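Home | Threads | Topics | Archive | Search

Print this thread | E-mail this thread

Colleen Gauthier
February 14, 2025

1/ Spent last night at the Mondbridge community solar meeting so you didn't have to. Thread. Get a snack, they ran out of theirs.

2/ For new people: Mondbridge is the solar garden going in past the old Rader feed mill. You buy a share, the panels sit out there, and a credit shows up on your electric bill. I bought two shares. I have not yet seen a credit.

3/ Typos are on the house.

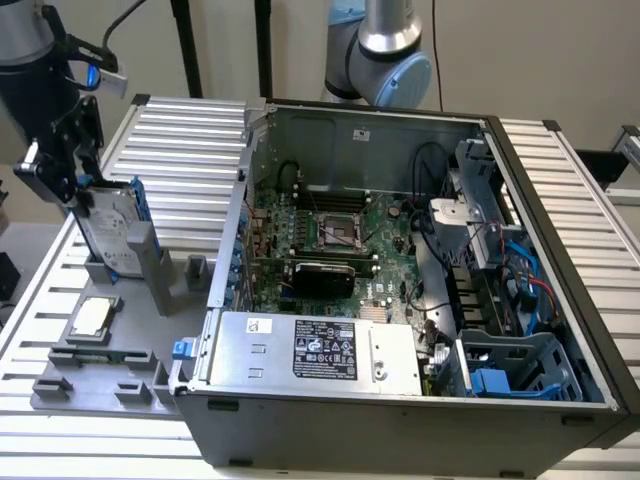
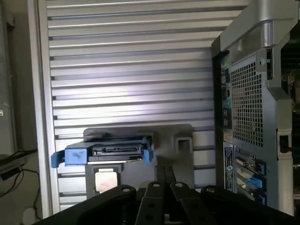
4/ Anyway. The big news is that we have 618 subscribers and a fence. It's a good fence. There was a slide of the fence.

5/ What we don't have is a hookup. The utility wants a new study of the substation before it lets us plug in. This would be the second study. The first one is apparently too old to use, having aged while it sat in line waiting for somebody to read it.

6/ A man behind me asked if the second study could also get too old while waiting. The presenter said that was "a fair question" and went to the next slide. (Fence again, other side.)

7/ Peeters, the outfit building the thing, says the racking is up and the panels are in a warehouse. I asked which warehouse. They'd get back to me. I put my e-mail on the clipboard, under everyone else's e-mail from last time.

8/ Now the money part, which is where folks put their phones down. The original deal was a bill credit at close to the full retail rate. The state is changing the formula in March. Projects hooked up before then keep the old rate. Projects hooked up after get the new one.

9/ You may recall from post 5 that we are not hooked up.

10/ Under the new formula the average share would save nearly 29 dollars a year. Under the old one it was 68. I wrote both numbers on my hand because the handout only had the old one.

11/ I'll be fair here. 29 dollars is still more than zero, and I didn't sign up to get rich. I signed up because my roof faces a hill and has a maple on top of it, and this was the only way I was ever going to own a piece of a solar panel.

12/ Renters were there too, quite a few of them. They're the ones this was supposed to be for. One woman asked what happens to her share if she moves across the county line. Answer: she can transfer it, for a fee. How much is the fee? See the clipboard.

13/ Then there's the battery. Nulteck wants to put one on the same lot and share the hookup. Half the room liked it, and the other half had read something about batteries. We spent longer on that than on the rate change, and the battery isn't even in the budget.

14/ Someone proposed that we write to the state and ask for projects stuck in the study line to keep the old rate. This got real applause. It's also the first idea I've heard in two of these meetings that wouldn't cost us anything but stamps.

15/ So if you hold a share, write your letter. Say when you signed up, say you're still waiting, keep it to a page. Don't bring up the snacks.

16/ People asked if I'm pulling out. No. There's an exit fee, and also I'd miss the slides.

17/ Couple of replies already asking whether the subscription agreement lets them change the rate on us. It does. Page four, the paragraph that starts "From time to time." I read it before I signed and thought, well, how often could that be.

18/ Next meeting is in March, same hall. Bring a chair if you like the kind with a back.

Print this thread | E-mail this thread

Contact | © 2025 Colleen Gauthier | Back to top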